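May, Thursday walk-through
By Severin Gasser

Karnham community hall, kitchen and main room. Started 7:40, done before the lunch group came in. Urs Ortner had the keys. Comments after each item, fix dates to be agreed with Urs.

EXITS
Front doors: OK. Both leaves open fully, push bar stiff on the left one. Oil it.
Side door to yard: FAIL. Stack of chairs in front again. Moved them myself. Needs a floor marking, sign on the wall is not doing the job.
Exit light over stage: OK on mains. Battery test not done, couldnt find the test key.

FIRE
Extinguisher, main room: OK, tag in date, pin in.
Extinguisher, kitchen: hung too high, shorter people can't lift it off safely. Lower it.
Fire blanket: OK. Pull tabs clear.
Smoke alarm, corridor: chirping. New battery today please.

ELECTRICAL
Urn: cord OK, plug OK.
Heater in the storeroom: FAIL. Engebretsen 1000 watt, scorch on the plug. Taken out of use, tape over the pins. Do not put back because its cold!
Extension lead behind piano: remove. Was told in the last round as well.
Breaker panel: labels 3 to 6 still blank. Door shuts OK.

KITCHEN
Hot tap: too hot to hold a hand under. Mixer valve needs adjusting, Urs to call Tunar.
Floor mat by sink: edge curling. Replace, job no. 848 is already open for it.
Knives: in drawer, loose. Want a block or a rack.
First aid box: no burn dressings, no small gloves. Rest fine.

STORAGE
Shelving unit: marked for 300 lb a shelf, nowhere near that. Not bolted to wall though. FAIL until it is.
Paint cans: 20 or so, most of them dried out. Dump run.
Ladder: feet OK, one rung sticky with somthing. Clean before use.

FURNITURE 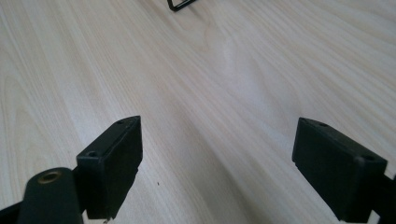

Tables next, and these get the most use so I was slow over them. Check is the same for each: legs locked, no wobble, no splinters, nothing sharp underneath. Pale wood tops with the long grain need a hand run along them as well as a look, with grain lines like that a fine crack is easy to miss. Go with the grain first, then across. Gloves off for this. Folding ones from Grarard: two hinge screws backed out, tightened on the spot.

Chairs: one cracked seat, tagged, put in the yard shed.
Piano stool: wobbles. Urs says it always has. Still needs fixing.

STILL OPEN
Side door marking, heater disposal, shelf bolts, hot tap, alarm battery. Shelf bolts before the kids' group is back in. Exit light test as soon as the key shows up, Urs to check the office drawer.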